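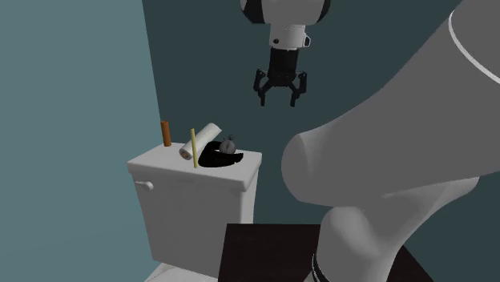
Zaltar: tank-lid pick task, simulation and shared-workshop build

README, revised 11/03/2023

Summary

Zaltar is a small two-arm manipulation project built at the Drelitz shared workshop. The task is to pick up small objects from the lid of a toilet tank and put them down again in a chosen spot on the same lid. The simulated version comes first and is what this release contains. The bench build follows the same layout and is covered under Hardware.

The lid was picked as a work surface for its size. It is narrow, it sits close to a wall, and a clumsy approach knocks things off it. A planner that does well on an open table tends to do badly with a wall directly behind the target.

Contents of this release

scenes/ scene files, one per layout
episodes/ recorded runs, 1047 in total
config/ joint limits, gripper settings, camera poses
tools/ replay and export scripts
notes/ build log from the workshop

Scene

Every layout has a white tank with a flat lid against a dark back wall. Small objects are spread over the lid. The standard set includes a paper roll with a cardboard core, a thin yellow stick, an upright brown cylinder and a small grey object with a loop or stem on top. In the layout rendered at the top of this file, the grey object rests on a flat black shape and the gripper is open, clear of everything on the lid.

The paper roll may be tilted at reset. Do not assume its long axis is level when computing a grasp.

The yellow stick is the hardest item to grasp. It is thin enough that a small error in wrist rotation leaves one finger pushing it over before the other arrives. Expect most failed grasps to come from this object.

Episode format

Each episode is a folder with a state log, an action log and one rendered view. Logs are sampled at 100 Hz. Positions are in metres, angles in radians. The gripper value runs from 0 (closed) to 1 (open).

Fields in the state log:

t: time since reset
q: joint positions, 7 values per arm
grip: gripper opening
obj: object poses in the world frame, one row per object
flag: 0 running, 1 placed, 2 dropped, 3 stopped by limit

The world origin is at floor level under the centre of the tank. Earlier builds put it at the arm base. Old logs will replay in the wrong place unless they are converted with tools/shift_origin.

Split

78 episodes are held back for testing. They use object positions that do not appear in the training set. The list is in config/holdout.txt. Please leave them out of tuning.

Hardware

The bench version uses a second-hand ceramic tank bolted to a plywood frame. No plumbing is connected. The lid is fixed with four dabs of silicone, as it shifted under side loads during early trials. Gripper fingers are printed in PETG with a rubber pad glued to each tip. The finger design is called Prendier in the parts folder and the files are named to match.

Power for both arms runs through one emergency stop. Test it at the start of each session. Keep the area in front of the bench clear while the arms are live, and do not reach over the lid to reset objects until the drives are off.

Running a replay

1. Install the packages listed in requirements.txt.
2. Set ZALTAR_HOME to the folder holding this file.
3. Run tools/replay with an episode number.
4. Press the space bar to pause, R to reset.

Known problems

The near arm can block much of the rendered view. This depends on its pose and is not corrected in the recordings. Use the obj rows for object positions when the view is blocked.

Contact between the roll and the lid is too stiff. The roll can jitter for a few frames after reset. Skip the first 7 frames when training.

Flag 2 is sometimes written late if an object catches on the tank lever.

The bench and simulated friction values have not been matched. Results from one should not be quoted for the other.

Licence

Scene files, logs and scripts may be used and changed for any non-commercial purpose, with credit to the project. Printed part files are under the same terms.

Maintainer: Bhattacharjee, Drelitz workshop. Report faults through the issue tracker and include the episode number.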